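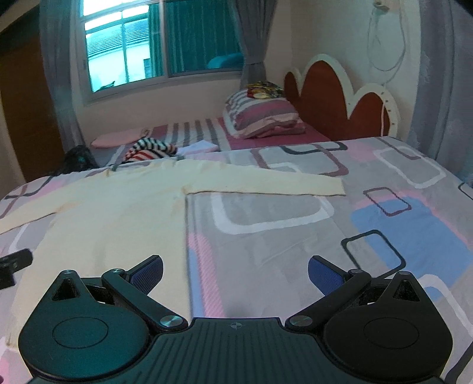

Shirt folding demos for a student club – how many do we need?
Posted by Larasati Lumbantobing in Clubs and Competitions

Hi all! I'm in the robotics club at Ulley and our project this term is teaching an arm to fold a long-sleeved shirt. We record the folds by hand with a gripper at home, then train on whatever we've got by Tuesday. So far I have 300 folds, all the same shirt on the same bed, and the policy does the first sleeve fine but grabs at nothing on the second one. Do I just need more, or am I doing something wrong? Our showcase is in March and I'm getting a little nervous.

Kai Dreßler
More data. We had 1,664 for towels.

Amerley Ankrah
I'd hold off on recording a pile more of the same! We got stuck in the same spot with our Proltarby entry last year (ours was pajama tops, don't ask). What helped was going back through the recordings and checking how the second sleeve was lying when we reached for it. We always started from a perfectly flat shirt, so once the first fold pulled things a bit crooked, the arm had never seen anything like it. Try 20 where you start with the first sleeve already folded, badly, and just do the second. Then move the shirt over and turn it a little and do 20 more. Swap in another shirt if you can, and a plain blanket too if your bedspread has a busy print. Also slow down right before you close the fingers – I was way too fast on mine.

Bethel Assefa
What Amerley said. And get 2 people recording if you can, my folds and my brother's look nothing alike.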